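Verna Schumacher on wood, finish and the tables people keep

Verna Schumacher has run the Fleveck workshop for 18 years. She started out repairing chairs and moved to tables when a customer asked for one that could seat the whole family. She now builds them with one assistant, Edin Kos.

"I look at the boards for a long time before I cut," she says. "If the lines run well, I leave them alone. A customer will see that top every morning."

She prefers pale wood and keeps stain off it unless someone insists. Most orders take five weeks. In August the shop closes and she visits sawmills.

Asked about care, she is brief. "A damp cloth, then a dry one. People buy sprays. I don't use them at home."

Her own kitchen table was an early piece, and she has refinished it four times. "My kids did homework on it. There are pen marks I never got out of the legs." 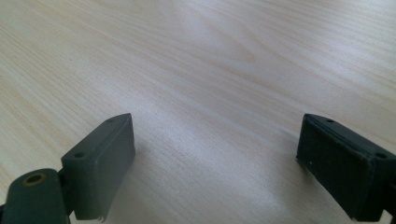

Pale wood with long, wavy grain and a slight gloss.

Schumacher does not like a high shine. "You want some light on it, but you still want to see the wood," she says.

Kos would like the shop to offer darker tops as well. They have talked it over more than once. "He can make one," Schumacher says. "I'll sand the edges for him."

The workshop takes new orders from 6th January.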